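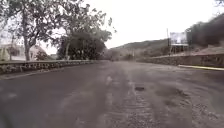 A pothole near the middle of a worn, dusty stretch, with faded lane markings beside it.

May 19, 2020
By our roads reporter

Road inspectors at the Prodano depot have stopped walking the hill routes with a clipboard. Software now goes through the road footage and marks up the holes, cracks and loose patches, and the inspectors check what it has marked. The change covers 101 kilometres of road between Prodano and Skarnedari. Town streets are not included for now.

The system is called Skilis and was supplied by Vasiliu, a firm that until recently did most of its work on car parks and warehouse floors. The contract was signed over the winter. It has been in daily use since the spring, later than planned.

On its first full pass Skilis put 3,543 marks on the depot's map. Inspectors threw out 259 of them. Shadows under trees, mostly. Old patches that are still sound, tar lines, drain covers, and in one lay-by a flattened cardboard box that was marked as urgent.

"We had a laugh at the box," said one inspector, who has been on the hill routes for most of her working life. "But I've missed worse things than that on a Friday afternoon in the rain."

The old way was slow. Two people, a van with its lights going, one driving at walking pace and the other on foot with a measuring stick and a tin of paint. On the narrow stretches, walled on both sides, there is nowhere to step to when a lorry comes round the bend. Near misses were logged most months, the depot says, and several staff have asked to be taken off those routes over the years.

Now a vehicle drives the route at ordinary speed. The footage is processed overnight and the list is on the screens by the morning. Each entry has a still, a place on the map and a grade from one to five. An inspector opens it and agrees, changes the grade or bins it. No repair is ordered on the software's word alone – that was written into the agreement with the union before the trial began.

Not everyone is happy with how the day looks now. Inspectors who used to spend most of the week outside are at a desk until lunch, sometimes later. Eyes sore by eleven, one of them said. Another said he had taken the job to be out of doors and would not have applied for this one.

"You learn a road with your feet," he said. "You know the bit that always goes after frost. I can look at a still all morning and not know that."

The depot has gone some way to meet this. Desk checking is limited to half a shift, and every inspector keeps at least one day a week on site. Anything graded four or five gets a visit before a crew is sent. Shallow or deep is still hard to judge from a picture, and the software is said to be poor at it. A dark oval in the asphalt can be a hand deep or hardly there at all. Dust makes it worse. Where grit has spread over the surface the edges of a hole go soft and Skilis tends to grade it too low.

Faded lane markings have been another problem. The software uses them to work out where in the road a hole is, left lane or right lane or in the middle, and on older stretches there is not much paint left for it to go on. Several holes were put in the wrong lane in the first weeks. One crew closed off the wrong side and had to move all their cones. Vasiliu has since changed the settings so that the edges of the road are used as well, walls and kerbs included, and the depot says the mistakes have dropped off. It did not give figures.

On jobs, the depot employs 62 people and says none will go as a result of the new system. The union has that in writing until the end of next year. What happens after is less clear. Two inspector posts that came free when people retired have not been advertised, and a union rep at the depot said members had noticed.

"No one has been pushed out. Fine, we accept that," the rep said. "But a job that isn't filled is still a job gone. We want to see the plan for after the agreement runs out and we haven't seen it."

A depot manager said the two posts were "under review" and that the money might go to a second repair crew instead. Finding the holes was never the bottle neck, he said. Filling them was. The list is now longer than it has ever been and the same people with the same roller have to get through it.

The repair crews say much the same. They get their jobs in route order now, one hole after the next along the same road, where before they could be sent back and forth over the hill in a single day. Less driving, more shovelling. One crew member said it was the first spring he could remember when he knew in the morning where he would be in the afternoon. He also said the breaks had got shorter, as the time between jobs used to be when you ate your sandwich. The depot has since put a fixed meal break on the sheet.

Training took three days for each inspector. Some wanted more. The older staff were put on first, on the grounds that they would be quickest to spot a wrong grade, and they have been asked to write notes on the places that give trouble every year. The notes are kept with the map and come up on the screen when a mark falls nearby. Drains that back up, a wall that leaks after rain, a bend where gravel washes down from the slope. Several people said this was the part of the new set-up they liked best. It was not in the orginal contract – an inspector suggested it during the trial.

Residents on the route can still phone in a pothole. Calls go to the same desk and are checked against the map, and those that Skilis has missed are passed to Vasiliu each week. There have been some. The depot wants callers to give a landmark if they can, a wall or a signboard or a turning, as "just past the bend" could be anywhere on that road.

A review is due in August, with the union and the district roads office both taking part. Working hours at the screen are on the agenda, so are the two empty posts. The Skarnedari end of the route is to be driven again before then.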